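# Soft Toys: What They Are Made Of and How to Put Them Away

*A learning page for readers aged seven to ten, from the Gadthorpe Children's Museum* 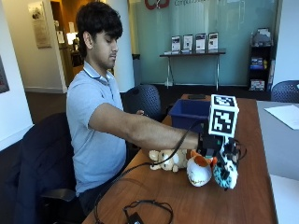 *Three soft toys on a long table, with a blue bin behind them.*

A soft toy is a toy made by sewing pieces of cloth together and filling the inside. Soft toys are also called plush toys. Plush is a kind of fabric with a long, fluffy surface called a pile. When you stroke a toy and the colour seems to change, you are pushing the pile in a different direction.

## From flat to round

Every soft toy begins as flat cloth. A maker draws a set of shapes, known as a pattern, and cuts the cloth to match. A simple bear may need a dozen or more pieces. The pieces are sewn together inside out, so that the seams are hidden when the toy is turned the right way. A small gap is left open for the filling and is stitched closed at the end.

Many modern toys are filled with polyester fibre. Older toys were often filled with wood shavings or straw, and they feel quite hard. The oldest bear in the museum's Bhuiyan Collection is filled with straw and weighs 618 grams. A newer bear of the same height weighs 222 grams.

## Which animal is it?

Toy makers do not copy animals exactly. They choose a few features and make them simple. A muzzle and paws in a paler colour than the body will make most people think of a bear. Pointed ears could belong to a fox or to a cat, and it is sometimes hard to tell which one the maker had in mind. Spots in teal do not grow on any furry animal, but they are perfectly acceptable on a toy.

## Putting soft toys away

Soft toys collect dust, and they can be a tripping hazard when left on the floor. A plastic bin is a good home for them. It can be wiped clean and its sides keep the toys together.

1. Clear a space on a table and bring the toys there.
2. Look at each toy for loose threads or open seams. Show any damage to an adult.
3. Check that each toy is completely dry. Damp filling can grow mould.
4. Place the largest toys in the bin first.
5. Fit the smaller toys into the spaces. Do not press them down hard — squashed pile can take a long time to recover.

## Try it yourself

Visitors to the Plasholm Room can handle 125 soft toys and sort them by colour, size or type of animal. The room opens at 10 a.m. Toys from the Drimach Cabinet are fragile and must stay behind glass.

At home or at school, choose three soft toys and record the following for each one:

- the colours of its fabric
- whether its pile is long or short
- where you think the last seam was sewn
- which animal it is meant to be

Ask a friend to answer the same questions, then compare your notes.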